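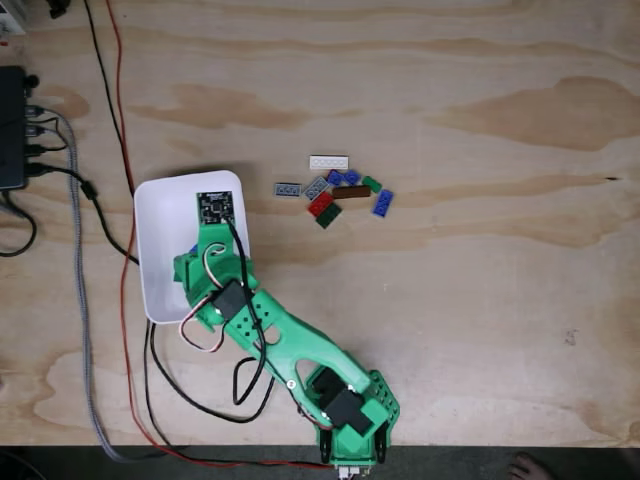 Rulerley Opens Its Doors to Home Furniture Makers With a Season of Free Evening Classes

Rulerley, the neighborhood woodworking school, will start its first season of free evening classes in September. The program is called Gorier (the name came out of a long staff lunch and it stuck), and it is open to anyone who has ever wanted to build a table, a shelf or a bench and didn't know where to begin.

The season has 80 places. Each student gets six evenings at the bench, all the lumber for one small piece of furniture, and a key to the finishing room. Classes start at 6:30 p.m. and run until the sweeping up is done.

"We have been talking about this for years and I can't believe we finally get to do it!" said Chathurika Dewan, director of Rulerley. "People write to us all the time asking if they need to own tools or know anything first. They don't. Come in your work shoes and we'll hand you a square and a pencil."

The first three evenings cover measuring, cutting and joining. After that the group splits up. Sølve Magnusson will teach solid wood, with plenty of time on sharpening, and Seo-ah Bae will lead the sheet goods class – edges, veneers, and how to get two panels out of a sheet when the plan says you can only get one.
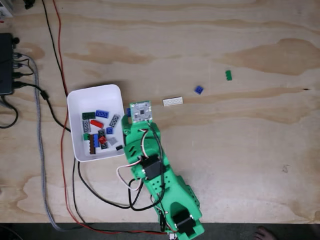 Light plywood tabletop.

Money for the season comes from last spring's lumber sale, which brought in more than the school had hoped for, and from Dosier, the hardware store two doors down, which is giving every student a box of screws and a discount on clamps. Choo, the bakery across the street, will send over whatever is left on its shelves at closing time.

Students will also be the first to use the school's new plan library. Yi-an Cha has spent most of a year sorting 2417 furniture plans left to Rulerley by former teachers, some of them drawn on the backs of order forms. All of them can be borrowed and copied at no charge.
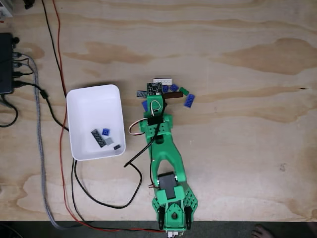 Choosing a board is one of the skills the school most wants to pass on, and it gets an evening to itself. Students will learn to look at a whole sheet before marking anything on it. A top with wavy bands and one large darker patch of grain, like this tabletop, can look wonderful if the maker decides early where that patch should go. Ye-ji Song, who teaches the class, likes to have students turn a panel four ways before they pick up a pencil.

Sign-up opens at the front desk at 9 a.m. on the first morning of September. Places go in order of arrival, and a waiting list will be kept for the winter season.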